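Chapter 7
Wire Leads and Bench Assembly

Before you start

By the end of the chapter you should be able to
- lay out a bench for lead work
- sort, bundle and count leads
- bring a thin wire round a fixture without kinking it
- spot a bad end before it goes in a product
- fill in a batch card someone else can read

Key words: lead, strand, fixture, connector, strip length, strain, batch, rework.

You'll need chapter 3 (hand tools) and the pages on insulation from chapter 5. If you skipped chapter 5, go back. Twenty minutes, no more.

7.1 What a lead is

A lead is a short length of wire with something on the end of it. That's all. One end goes into the product, the other end meets a plug, a switch, a sensor, a lamp, another lead. Some are single. Many are pairs, two insulated wires running side by side into one connector.

Blue and brown is the pair you will meet most. In mains work in Britain and Ireland brown is live and blue is neutral, learn it now, say it out loud if you have to. But careful. On low voltage parts the same colours get used for other jobs, plus and minus on a sensor for instance. The colour tells you what to expect. The drawing tells you what is true. Always the drawing.

Leads are cheap. Faults in leads are not. At the Mollness works, where much of this chapter was put together, a batch of 883 small fan units came back in January with one complaint between them: works, then stops, then works if you shake it. The fans were fine. The wire had been nicked where the insulation was cut back, a few strands gone on each, and vibration did the rest. Fiachra Hennessy ran the rework line and still has a jar of the cut ends on his desk. Ask any assembler, they will have a story like it.

7.2 The bench

People picture lead work as tidy. Small drawers, labels. Some of it is. A busy bench looks more like a hedge. Leads come out of the bag tangled, they spring, they hook on each other by the connectors, and they spread to fill whatever space you give them. So you give them a space and keep them to it.

Rules of the bench, in the order Ileana Matei teaches them:

Fixture in the middle. Straight ahead of you, elbows in. If you have to lean, move it.

Leads to the sides and front, never behind the fixture. You can't see behind the fixture.

Connectors all one way. Pick up by the connector end, not by the bare end.

Power at the back. Strip, plugs, cables, all of it beyond the work, so no loose ends drift near it.

Paper where you can read it without picking it up.

Scraps in the scrap tray at once. Bits of plastic and snipped wire get into housings.

Drinks off the bench. Yes, water too.

You will see every one of these broken on a real line, often before the first break, and the work still gets done. The point is to know which one you are breaking and what it might cost. A heap of leads to the left is a nuisance. A heap of leads across a live plug is an accident report.

7.3 Both hands

Thin wire is handled with two hands. Beginners hold the part with one and fight the wire with the other, and the wire wins. Let the fixture hold the part. It is what it's for. Then both hands are free, one strand or one end in each, pinched between thumb and finger, and the slack hangs in a loop between them.

Watch the loop. A smooth U is good. A point at the bottom means a kink is coming, and a kink in thin wire is a break waiting its turn. Open your hands a little and it goes. Don't run it through your nails to straighten it, that streches the core and thins the insulation.

Grip light. If your fingertips are white you are holding too hard and by the afternoon your thumbs will tell you. Kimie Nakajima has her trainees practise with sewing thread for the first hour, on the grounds that anyone who can manage thread will find wire easy.

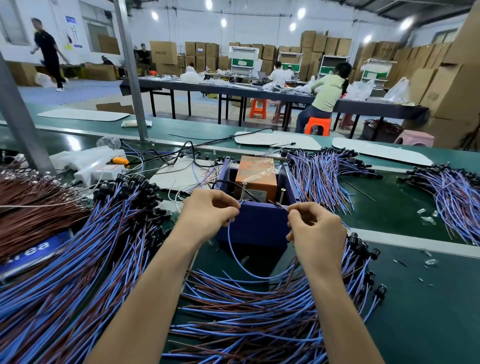

7.4 Counting and bundling

Leads are issued in bundles of 100 or 200 depending on the gauge. Check the bag label, then check the bag. Short bundles happen. Over-full ones do too and those are worse, you finish the batch with leads left over and then have to find out if a unit went through without one.

Method. Take a handful, tap the connectors level on the bench, lay them in a row. Count in tens. Band each ten loosely, in the middle, never tight up against the connector. For a tray of 48 that is four bands and eight over, eight go at the front.

Dont count while talking. Cormac Madigan's line has a plain rule for it: anyone counting holds up a hand, everyone else shuts up.

Try it

1. Take one bundle of leads. Level, lay, count in tens, band. Time yourself, then swap with a partner and check each other's.
2. Hold a length of thin wire in both hands and make the loop. Bring your hands together slowly. Note when the U turns to a point, and measure the gap.
3. Draw your own bench from above. Mark the fixture, leads, power, paper, scraps. Which of the rules in 7.2 does it break?

Next, 7.5, cutting back insulation. Bring strippers, and eye protection.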